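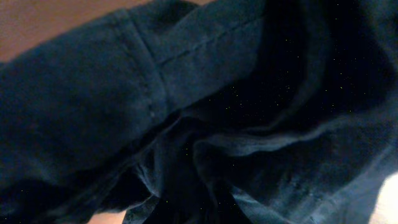

Hirnberg Tenants' Newsletter > June > Around the House

Do you need to wash it that often?

Print this item | E-mail this item

I have owned the same dark work trousers for years, and by the washing instructions I've seen I should have put them through the machine at least 100 times by now. I haven't. They still look like trousers.

The laundry room notice in our building says to wash dark clothes after every wear, cold, with a capful of Evano liquid. I'd take that more seriously if the same notice didn't have a coupon for Evano at the bottom. Arvid Åberg, who runs the dry cleaning counter in Ullorside, told me that most of the faded dark clothing he sees was faded by washing. He also sells cleaning, so make of that what you like.
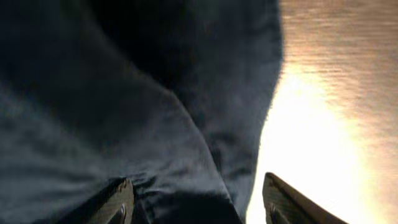

Dark cloth, folded over on wood.

What I do is dull. Anything that touches skin all day gets washed. Anything worn over it gets shaken, hung up overnight near a window and looked at in the morning. If there's a spot, I go at the spot with a damp rag and leave the rest alone. Turn things inside out when they do go in. I'm told vinegar sets the color. I tried it on 2 pillowcases and saw no difference from the pair I washed without, except that my kitchen smelled like a salad.

Eilif Lundgren wrote in last month to recommend freezing jeans to kill the smell. I gave that a week. The smell left for an afternoon and came back on the bus. If any reader has had better luck, write in, but please say how long you wore them afterward.

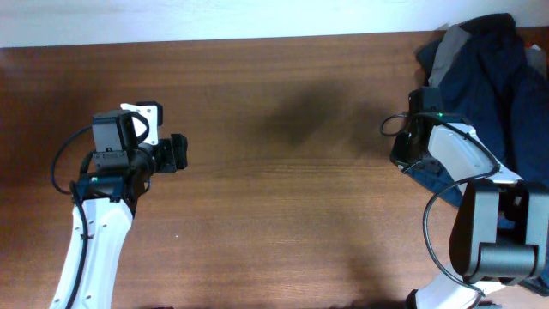
Reddish-brown tabletop against a pale wall.

Then there's folding. The Hovland method, which half the second floor seems to have taken up, claims to save a third of a drawer. I folded my shirts their way and got the drawer to close a bit easier. By the end of the week I had pulled out the bottom one and the whole lot was a heap again. A flat table helps more than the method does. Wipe it first, or the lint goes straight onto anything dark. 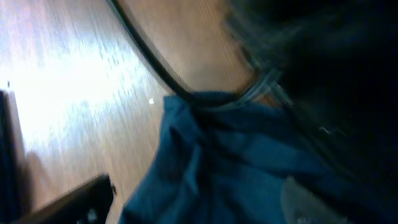
As for the lint sheets in the vending machine, a pack of 100 costs 186 in the laundry room, and I can't see what they do that a strip of packing tape wouldn't. Wrap it around your hand, sticky side out. Change it when it stops picking things up.

Letters on stain removers go in the box by the mail slots. I already have plenty on baking soda.

Print this item | E-mail this item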